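Care of Cooktops, Backsplashes and Counters

Household Guidance, Kitchen Series
Issued by the Mukumska Home Economy Service

The Service receives more correspondence on the cleaning of cooking surfaces than on any other subject. Most of the damage reported to us was done by the cleaning and very little of it by the cooking. The guidance below replaces the leaflet of the same title and takes in corrections sent by readers through November.

Before starting

Turn off every burner and allow the grates to cool completely. Check that the knobs are in the off position before wiping near them, as a cloth can turn a loose knob without being noticed. If a gas smell persists when all the knobs are off, leave the house and call the gas supplier from outside.

Set out two cloths, a soft nylon brush, dish soap, baking soda and a bowl of warm water. One cloth is for washing and the other for drying. Steel wool should stay in the cupboard.

Burner grates and caps

Cast-iron grates with an enamel coating may be washed in the sink with dish soap. For baked-on food, mix baking soda with enough water to form a paste, spread it over the deposit and leave it for 20 minutes. Scrub with the nylon brush, rinse, and dry at once with a towel. Grates left to drain on a rack will rust wherever the enamel has chipped.

Uncoated grates are treated as a cast-iron skillet would be. Wash them briefly, dry them over a low flame, and rub in a very thin film of cooking oil while they are still warm but safe to handle.

Burner caps should be lifted off when cold and washed by hand. The small ports around the burner head may be cleared with a straightened paper clip. Do not use a wooden toothpick, which can break off inside the port. The caps must be fully dry and seated level before the burner is lit again. A yellow or uneven flame after cleaning usually means that a cap is sitting crooked or that water remains in the ports. If reseating and drying the cap do not correct it, have the burner inspected.

The backsplash

Grease travels farther than most households suppose. It rises with the steam, settles on the wall behind the cooktop, and collects dust there until the film is hard to shift. A wipe with warm soapy water after frying will keep glazed tile clean for months. Work from the bottom upward and then rinse from the top down, which prevents streaks on the lower rows.

Grout is more porous than tile and requires its own treatment. Apply the baking soda paste with an old toothbrush, wait ten minutes, and rinse twice. Vinegar is often recommended for this purpose. The Service advises against it on unsealed grout and forbids it anywhere near marble or limestone.
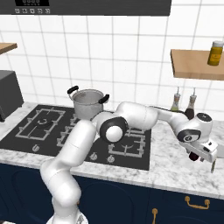
Brendan Ó Súilleabháin writes that he followed the vinegar method for years on the grout behind his own stove and saw no harm until the joints began to crumble under the brush. He asks whether sealing would have prevented the damage, and whether it is worth doing now that the joints are soft.

Sealing would have slowed the damage considerably. It will not restore grout that has already softened. Loose material should be raked out and replaced, and the new joint left to cure for the period stated on the package before any sealer is applied. A penetrating sealer is suitable for most kitchens and should be renewed when drops of water no longer bead on the surface.

Stainless cookware

Stainless steel pots suffer chiefly from three things: salt added to cold water, dry heating, and abrasive powders. Salt should go in once the water is boiling, and should be stirred until dissolved. Undissolved grains resting on the bottom produce small white pits that cannot be polished away.

A rainbow tint on the inside of a pot is harmless. It may be removed with a tablespoon of white vinegar in a little warm water, swirled and rinsed off. Chalky spots are mineral deposits from hard water and respond to the same treatment. Carry the pot to the sink for this work if the counter is stone.

For scorched food, cover the bottom with water, add two tablespoons of baking soda, and simmer gently for ten to fifteen minutes. Let it cool, pour off the water and lift the residue with a wooden spoon. Heavy scorching may need a second round.

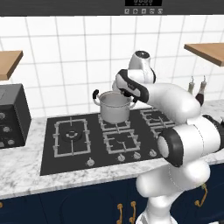

A tall pot on a rear burner.

Tall pots are best kept to the rear burners where the cooktop allows it, particularly in homes with small children. Handles should not extend over a lit burner or past the front of the stove. A stockpot filled for soup is heavy, and the Service suggests ladling out part of the contents before moving it.

The brushed finish on many pots has a direction, or grain, much as wood has. Wipe along it. Rubbing across the grain with even a mildly abrasive sponge leaves a dull patch that shows under kitchen lighting. Dry the outside with a soft cloth immediately after washing, paying attention to the place where the handle joins the body. Water trapped at that joint is the usual source of brown marks on an otherwise clean pot.

Loose handles should be tightened when the pot is cold. If a screw will no longer hold, retire the pot until the part can be replaced.

Cabinet fronts near the stove

Cabinet doors beside a cooktop gather the same film as the wall. Wring the cloth out well, wash a single door at a time, and dry it before moving to the next. Water left along the lower edge of a door will in time lift the finish or swell the material beneath. Hardware may be removed once a year and soaked in soapy water for half an hour, provided that it is solid metal and not lacquered.

Readers in rented homes have asked about degreasing sprays. Test any such product inside a door first and wait a full day before judging the result. Never spray toward a burner or an oven vent.

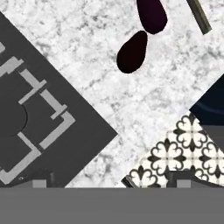

STONE COUNTERS AND MATS

Marble is a soft, calcium-based stone, and acids mark it quickly. Lemon juice, wine, tomato and vinegar will all etch a polished surface within minutes, leaving a pale, rough spot that no amount of washing will remove. Blot spills at once. Wiping spreads the acid over a wider area.

For daily cleaning, use a few drops of dish soap in warm water, rinse with a clean damp cloth, and buff dry. Baking soda paste, so useful on grates, should be kept off polished marble except as a poultice for stains. To make a poultice against an oil stain, spread the paste a quarter inch thick, cover it with plastic wrap taped at the edges, and leave it for 24 hours. Remove it with a plastic scraper, rinse and dry. Old stains may call for several applications.

Light etching can be reduced with marble polishing powder and a damp felt pad, beginning with an 800 grit. Those who wish to sand out a deeper mark should know that the final stage is generally done at a grit of 2000 or finer, and that an uneven hand will leave a visible hollow. Ha-neul Ban, who reviewed this section, recommends that deep etching be left to a stone restorer.

Mats and runners protect stone well as long as they are lifted and cleaned. Moisture and grit collect underneath, and a mat that is dragged across the counter grinds that grit into the polish. Raise it straight up, shake it outdoors, and wipe both sides. Rubber-backed mats can discolor pale stone if left in one position for long periods. Felt or cork backing is the safer choice.

Hot pans should be placed on a trivet and never directly on the stone, sealed or otherwise. A sealer resists staining only. It offers no protection from heat or from acids.

Corrections and further questions

Conceição Amaral points out that the previous leaflet gave no warning against mixing cleaning products. The omission is regretted. Chlorine bleach must never be combined with ammonia, vinegar or any other acid — the resulting fumes are dangerous even in a well-ventilated room. Rinse a surface thoroughly before changing from one product to another, and keep every product in its original container.

Questions on this leaflet may be addressed to Hélder Barros at the Service. Please state the type of stone or metal concerned, and list any products already used on it.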